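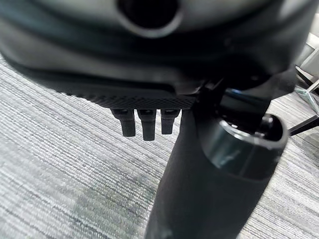
A dark, open rim, catching the light.

The Case for the Plain Black Cylinder

February 21, 2021

I own too many round black things with a hole in the top. There's one by the front door with umbrellas in it, one on my desk full of pens that mostly don't write, and a tall one in the kitchen that has held, over the years, spatulas, dry spaghetti, a bunch of supermarket tulips and (for one very long week) my car keys. My sister calls them the chimneys. I've stopped arguing.

It started in Vurness, where I had an apartment so small that the closet door opened into the bed. Everything I used daily had to live out in the open, and I couldn't stand looking at any of it. Hairbrush, chargers, wooden spoons, knitting needles, that one screwdriver. So I walked down to Samuel, the housewares store on the corner, and bought the cheapest tall container they had. It was black because the other choice was peach. I took it home, dropped everything in, and the room got quieter. I really don't know how else to put it!

Black does something to clutter that white doesn't. A white pot shows you every pen mark and every coffee drip down the side, and then it wants to be admired on top of that. A black one just sits there in the corner like the end of a sentence, and your eye slides over to the plant or the window or whatever you'd prefer people to look at. The only part that asks for attention is the rim, if it's a shiny one. Mine picks up a bit of gray and green from the window in the morning, and I'll admit I've moved it a few inches along the counter to get more of that.

The inside is another matter. You look down into one of these and it's dark, completely dark, and small things go there to disappear. When I moved out of Vurness I tipped the desk one over onto a towel and found 171 paper clips. I counted them on the floor with my back against a box, eating crackers, when I should have been packing the bathroom. There were also two lip balms, a library card and a button from a coat I'd already given away.

So I have some rules now. Tall things only. If it's shorter than the rim, it goes in a drawer, because otherwise it's gone until the next time I move. And nothing wet, ever. I learned that with a toilet brush and I'd like to leave it there.

Size is the thing people get wrong, I think. They buy one that's too skinny, and it looks elegant for a day, and then someone puts a soup ladle in it and the whole business goes over at two in the morning. You want it wide. You want a bit of weight at the bottom too — a handful of clean gravel works, or a bag of rice if you're me and you had rice. My umbrella one has a brick in it. It has fallen over 3 times in its life, and all of those were before the brick.

Then there's finish. Flat matte looks wonderful in the store and then it collects fingerprints, and you find yourself going at it with a damp sock. High gloss shows dust from across the room. I like something in between, a satin kind of surface, smooth enough to wipe down and dull enough to hide a Wednesday. A glossy lip on a satin body is my favorite combination of all, and I've only found it twice.

The second time was at the Gistthorpe flea market, which runs out of an old bus depot and is freezing in February no matter how many scarves you bring. There were 257 stalls according to the map they gave me at the gate, and I made it to maybe a fourth of them before I lost feeling in my toes. The one I wanted was under a table behind a stack of dinner plates. The man wanted six dollars. I gave him six dollars! I don't haggle when I'm cold.

It's standing on the floor next to my reading chair now, and I haven't put a single thing in it. I was going to use it for rolled-up wrapping paper, and then I thought maybe magazines, and then the cat looked in and seemed so interested that I left it empty for her. She hasn't gone back to it. My sister asked what it was for, and I said wrapping paper, and she asked where the wrapping paper was.

It's under the bed.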